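Review: Prinow Cell Rules Pack, version 2

The Prinow Cell Rules Pack is a printed binder plus a set of blank forms for small benchtop robot cells. It runs to 86 pages and is meant for shops and labs that run one or two light arms and don't have a safety department to write procedures for them. We bought a copy in May and have been working from it for 600 hours of arm time, almost all of it on cloth: picking up towels, folding them, putting them in a bin.

Version 1 was a list of warnings. Version 2 is a working document, and you can tell it was rewritten by people who have run a cell. It has four sections: layout, start of shift, handling the work, and stopping.

The layout section is the best of the four. It asks you to mark the reach of each arm on the floor with the arm stretched all the way out, to keep operator controls outside the mark, and to write down every item that stays on the table between runs. Cables get a full page. The pack wants them tied back along the base with enough slack for full travel, and it wants anything crossing a walkway under a cover. We failed that page the first time through and spent a morning fixing it.
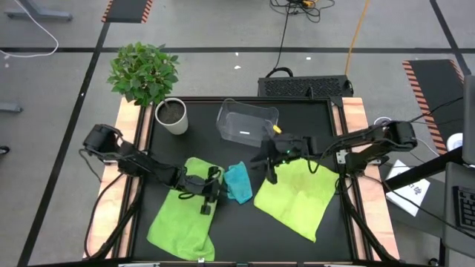
The start-of-shift sheet takes six minutes once you know it. You check the stop button, the home position, the gripper pads, the speed limit, and that the two arms agree on where the middle of the table is. With two arms sharing one surface, that last check has saved us more trouble than the rest put together. The sheet has a box for initials next to every line, and there is no box for the whole page. I found this annoying for a week and then stopped noticing it.

The handling section is thinner. Most of it assumes rigid parts. Cloth gets three pages, and they cover grip force, edge picks and what to do when a corner folds under. The rule for corners is sensible: close on the cloth at low force, lift a short way, pause, then decide. The pack also says to log a missed grasp as a miss even if the second try works – our old logs hid these completely, and our numbers looked better than they should have.
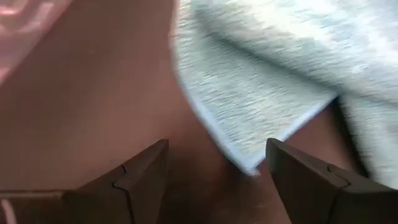

What I would like to see added is something on mixed fabrics. A thick towel and a thin cloth need different force limits, and the form has one line for force. We wrote a second line in by hand. Wuisan sells a laminated add-on card for soft goods that fits the same binder rings, and it does have separate lines, but the wording doesn't match the pack and we ended up with two names for the same step.

The stopping section is short and clear. One person holds the stop during a run and has no other job. Anyone reaching onto the table calls it out first, and the arms are paused before hands go in. Visitors stay behind the mark. The section tells you how to restart after a pause and when a full restart check is required. 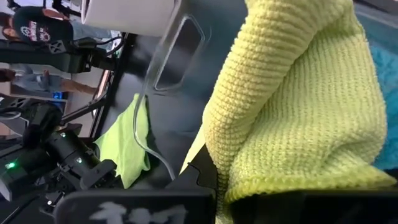 Does the pack replace a proper risk assessment?
It is only a set of daily rules, and the first page says so. You still need an assessment for your own arms, grippers and room, done by someone qualified, and the pack leaves a pocket in the front cover to keep it in.

The binder itself is ordinary. The rings are fine, the tabs are paper and two of ours have torn. The forms come on a pad, and refills are sold separately in boxes of 2,000 sheets, far too many for a place our size. Nolard makes a cheaper binder that lets you photocopy its forms, but its layout section is a single page and has nothing on two arms. Pradesik has a tablet version of the same sort of thing. We tried the demo and went back to paper, mainly for the initials.

Good: layout section, two-arm checks, honest logging rules.
Less good: soft goods, paper tabs, refill size.

I would buy it again for a new cell. If you already have written rules that people follow, borrow a copy, read the layout pages and see how many changes you would make.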